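Skoltness Under-Shelf Light Bar: Installation and First Use
April | Fluneo Product Documentation
Search this guide Enter keyword

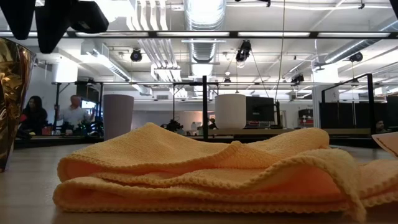
Folded yellow knitted cloth on a wooden tabletop.

Section 4. Mounting and connecting the light bar

Read this section in full before starting work. The instructions apply to the plug-in version of the Skoltness bar. For the hard-wired version, refer to the Harasym wiring supplement.

CAUTION: Disconnect the power adapter from the wall outlet before mounting, moving or cleaning the light bar. Do not open the sealed housing.

4.1 Mounting

1. Confirm that the shelf is level and free of grease.
2. Hold the paper template against the underside of the shelf, with the arrow facing the front edge.
3. Mark the four screw positions and drill pilot holes. Check the drilling depth against the thickness of the shelf.
4. Fasten both brackets by hand. Do not use an impact driver.
5. Press the bar into the brackets until each one clicks.

Note: Leave a gap of 29 mm between the end of the bar and any side wall. The connector cannot be inserted at an angle.

4.2 Connecting

1. Insert the adapter lead into the socket marked IN.
2. To link a second bar, remove the rubber cap from the socket marked OUT and attach the link cable. Keep the cap.
3. Secure loose cable with the adhesive clips.
4. Plug in the adapter. The bar starts at full brightness.

The total length of linked bars must not exceed 176 inches. Longer runs require a second adapter — see the Brarnonow accessory list for part numbers.

4.3 Setting the brightness

Touch the sensor briefly to switch the light on or off. Hold it to dim or brighten, and release at the desired level. The last setting is stored when the bar is switched off at the sensor, but is lost if the adapter is unplugged.

Note: The housing may reach up to 97 °F in normal use. If the light flickers after linking, unplug the adapter and reseat each connector before contacting Fluneo service.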